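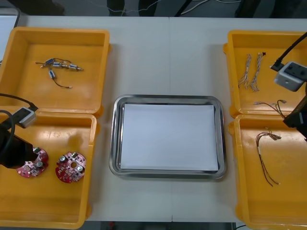
Figure 1. Two-arm work cell with parts bins and paper-lined tray.

Teaching a Kit-Packing Task by Remote Control
Final Report, Onholm Student Robotics Project
Prepared by Kenza Belkadi
Tuesday, February 13, 2018

1. Purpose

The project examined whether operators with no programming background could teach a two-armed robot to assemble a parts kit. Each kit consists of one motor set, one circuit board and one wire harness, transferred from the yellow bins to the centre tray. The task was chosen in August in consultation with Prullgate, whose staff pack comparable kits by hand.

2. Method

Operators controlled both arms from a pair of hand-held leader devices. Joint positions, gripper opening and the camera views were recorded together for the full length of each demonstration. The left arm was assigned to the motors and circuit boards, and the right arm to the harnesses. Operators were permitted to pause but not to restart, and a demonstration containing a dropped part was kept if the part was recovered within 30 seconds.

A total of 718 demonstrations were recorded. Of these, 306 were set aside after review, most often for late gripper closure or for a harness caught on the rim of a bin. The recordings were divided into 2906 labelled segments using the Prado annotation tool, with separate labels for approach, grasp, transfer and release.

3. Observations on Grasping

The circuit boards required more practice than any other part. They lie flat on the bin floor and offer little height at the edge, so operators were instructed to bring the open fingers down on either side of the board and to close slowly. 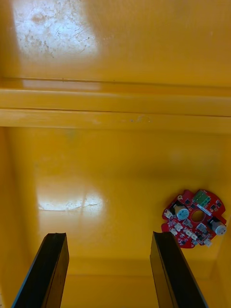

Glare on the glossy yellow plastic made it difficult to judge finger height from the wrist view alone. Experienced operators used the round hole at the centre of the board as a reference when aligning the gripper, and checked the overhead view before descending. Contact with the taller cylindrical components was discouraged in the written instructions.

Harnesses presented a different problem. Grasping near a connector gave a more predictable lift than grasping among the free wires, and the instructions were revised accordingly after the first block of sessions.

4. Recommendations

It is recommended that matte bin liners be trialled before further data are collected, and that new operators complete a practice block on circuit boards only. The labelling guide should define the start of a grasp more precisely, as reviewers disagreed on this point throughout the project. Recordings and the revised operator instructions have been filed with the Grotevden laboratory office.

Contact: Onholm Student Robotics Project | © 2018 Onholm | Back to top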